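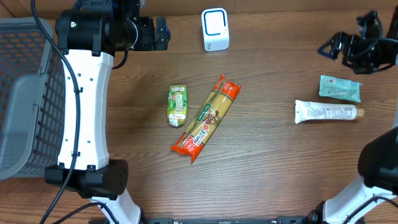 Figure 4. Work area with both arms, basket at left, mixed packaged goods on the table.

4.3 Daily check of the arm cables

Do this before the first run of the day and after any joint is replaced.

1. Stop the current program and wait until both arms are still. Press the stop button.
2. Check for a green light on each wrist. If one stays dark, go to fault 198.
3. Follow the black cable on each arm from wrist to base. It must hang in an open loop beside the middle joint, with no strand caught behind the housing.

CAUTION: Do not tie the loop to the white link. A tight cable will pull out of its plug at full reach. 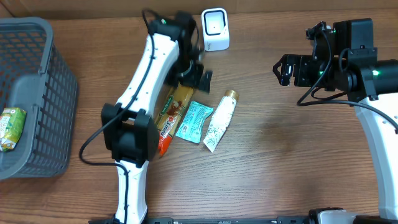
4. Release the stop button and run test 11 from the Gruvari menu. Each arm moves at low speed through its full range. Watch the loops — if one snags, stop and repeat step 3.
5. Wipe the gripper fingers with a dry cloth.
6. Check the bolts on the front rail by hand. Tighten any that turn.
7. Enter the result in the log with the cycle count.

NOTE: Replace the wrist cable at 2,364 cycles, even if it shows no wear. Order part 877 from Ravico.

Section last changed 8 Jul 2026, E. Farquharson.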